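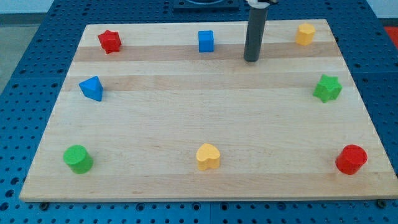

Posted 12/01/2019

I spent most of the week teleoperating the arm at Sternbridge, pushing blocks on the board. The task is simple to say. Someone reads out an instruction, like "move the red star next to the blue cube," and the person driving makes it happen with the rod. There's no gripper, so everything is pushing.

Pushing is harder than it looks. A cube goes straight if you hit it in the middle of a face and starts turning if you don't. The stars are worse. If the rod slips into the notch between two points you can steer pretty well, and if it rides up on a point the whole thing spins. The cylinders give you almost nothing to hold on to. I've learned to make short pushes, back off, and come in again from a new side.

Diễm Võ trained me on this in August and her advice was to slow down near the end of a move. I ignored it for a while. Then Khang Phùng plotted my demos next to hers, and mine had a lot of overshoot in the last couple of inches. The policy learns whatever we give it, so it was overshooting too.

I got through 84 episodes on my best day. We have more than 3,000 now between the three of us. Khang threw out 16 of mine where I had paused too long while thinking. Fair enough. Those are bad data, because the arm learns to sit still.

Next week we switch to longer instructions, with 2 moves per episode. I also want to try the other joystick, the stiff one. Diễm swears by it and my thumb is sore.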